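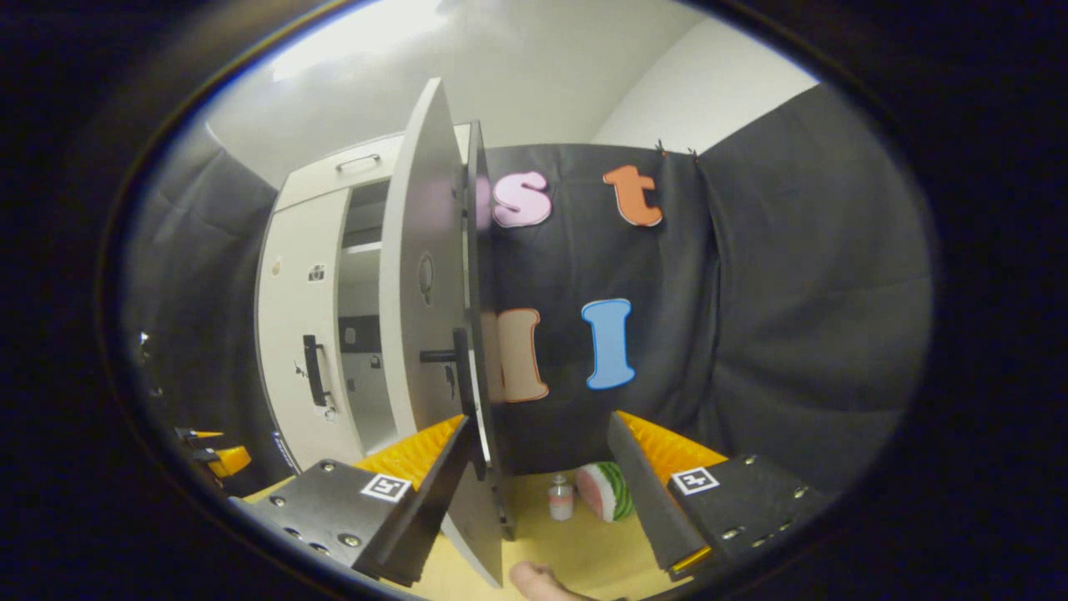 Flultico shared workshop: two helpers wanted for a home-scale robot arm build

We are building a small arm on a wheeled base that can open a cabinet, pick up light household things and put them on a shelf. The project is called Wiltell. The base drives, the arm moves, and the gripper works well enough on the bench. The slow part now is recording: a person holds a hand gripper and does a task over and over so that the software has something to learn from. We need 2 more people for that, and for general shop work.

What you would do

Most sessions are hand-gripper recording. You set out the objects on the task sheet, do the task, reset and repeat. Tasks at the moment are opening and closing doors, moving bottles, and sorting toy food. So far we have 1829 usable recordings and want 655 more before the end of July.

The rest is bench work: swapping worn finger pads, tightening screws, printing and sticking markers, crimping cables, and keeping the log up to date. If you can solder, there is a wiring harness for the Amura motor boards that needs to be redone from scratch. If you can't, someone will show you.

Who we are looking for

Anyone 18 or over who can stand and use one hand steadily for an hour at a time. Left-handed people are very welcome, as all of our recordings so far are right-handed. No programming is needed. Some Python would help with checking files, but please don't stay away for lack of it.

You should be fine with repetitive work. A session is often the same movement forty times, and a sloppy reset spoils the run after it.

Hours and pay

Two evenings a week, three hours each, through July. We pay $149 per week, plus bus fare. You also get a bench key and free use of the shop tools outside session hours – the lathe only after the safety class.

Recordings show hands and sometimes sleeves. Audio is off. You will be asked to sign a one-page consent form, and you can have your own recordings deleted at any time before the set is shared.

How to apply

Send a few lines to Dörte Pfeiffer at the workshop desk, or leave a note in the Wiltell tray by the door. Say which evenings you are free, which hand you use, and one thing you have built or fixed. No resume needed. Apply by Mar 16, 2023.

Questions about the arm itself go to Yusri Pangaribuan, who is at the Sadeghi bench most evenings after six. First sessions are paid, including the one where you try it out and decide.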